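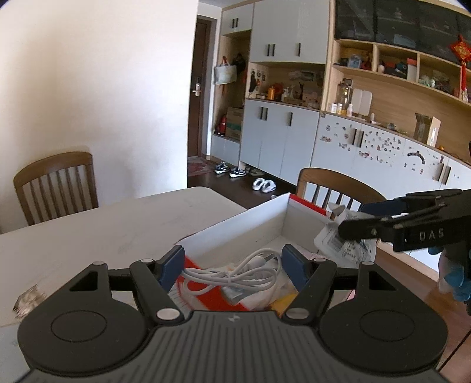 An open box with a coiled white cable and packets inside.

Eirlys Bellis has spent most of the past year arguing with a bank, and she says she would do it again.

Bellis is the founder of Plama, a maker of phone chargers and cables with 43 employees. In January the company sued Basilberg, its lender, claiming the bank raised the rate on its credit line without the notice the contract calls for. Basilberg has denied the claim in court papers and asked for the case to be thrown out.

"The loan agreement says 40 days in writing," Bellis said in an interview at her office. "We got a phone call, and then we got a bill. I read the contract again that night to make sure I had it right."

The bank's position is that a notice posted to Plama's online account was enough. Bellis said she never saw it. Her lawyers at Worku argue that the contract requires a letter sent to the company's address, and that the online account is not mentioned anywhere in it.

Seren Prothero, Plama's finance chief, joined the conversation partway through. She came to the company from a commercial lender and said she was surprised the dispute got as far as a courtroom.

"I used to write these letters," Prothero said. "You print it, you sign it, you mail it. I figured somebody over there would look in the file and we'd settle it in a week."

They did try to settle. Prothero said the two sides met twice and that the bank's last offer was to return $3,077 in fees and leave the higher rate where it was. Bellis turned it down the same afternoon.

"That wouldn't have covered what we'd already paid the lawyers," she said.

Plama has since moved its day-to-day banking to Rillano, a smaller lender, but the disputed credit line stays with Basilberg until the case is decided. Bellis said she has kept making the payments at the higher rate, under protest, on her lawyers' advice.

Asked whether the suit has hurt business, she said two suppliers called with questions and both still ship on the usual terms. Hiring is another matter. Plama had planned to add a second sales team this spring and has put that off.

"I don't want to sign people up and then find out I'm wrong about the money," Bellis said.

The judge has not said when she will rule on the bank's request. Prothero expects to hear by summer. Bellis would not guess.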